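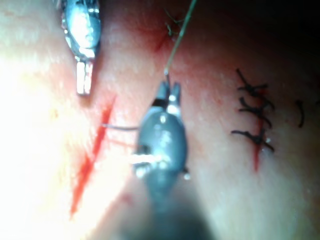

# Choose the jaw before the arm

Most arguments about suturing robots are about arms. I think they should be about jaws and cameras. In August our bench ran two needle drivers, the Truso and the Kalura, on one Kárason controller, with 18 closures each and 300 mm of thread per closure.

The Truso grips harder. On paper that wins. On the bench it matters less than jaw width: a broad tip hides the thread end at the moment the operator needs to see it. Kamran Gilani, who ran the controller, argues that software can make up for this. I disagree – a planner cannot use what no camera sees.

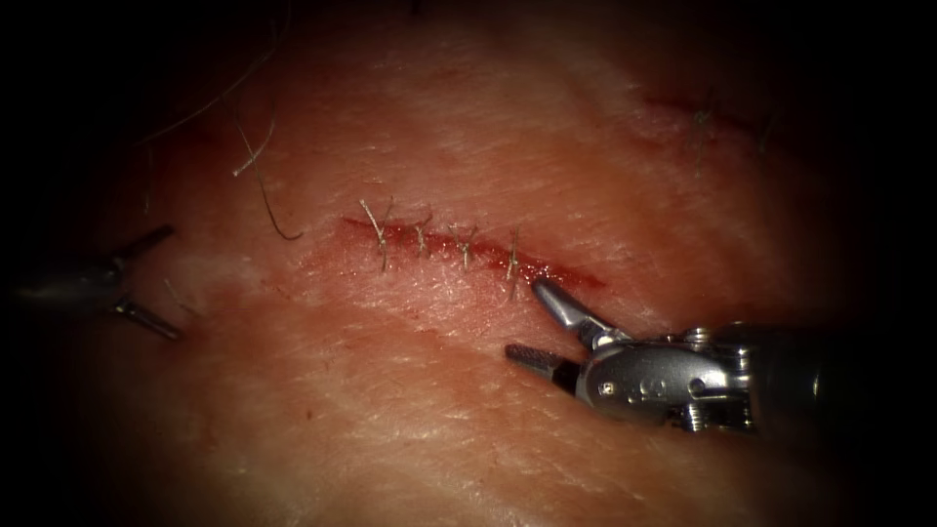 *Fixed camera. Four interrupted sutures; right-hand jaws open at the unclosed end.*

The fixed view is good for judging spacing and poor for judging depth. Teams that buy only this view end up tuning grip force blind. 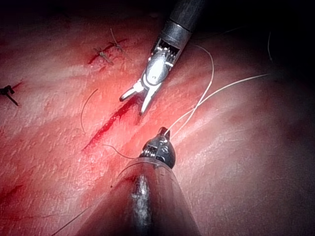

*Wrist camera. Upper jaws open over the incision, second instrument below.*

The wrist view has the opposite fault, as the shaft takes up much of the picture. I would still pay for it first. Ameseo quotes 15 ms of delay for its wrist unit, and we could work with that. Gripper data sheets should state how much of the view the tool blocks. Until they do, peak force is a poor basis for a purchase.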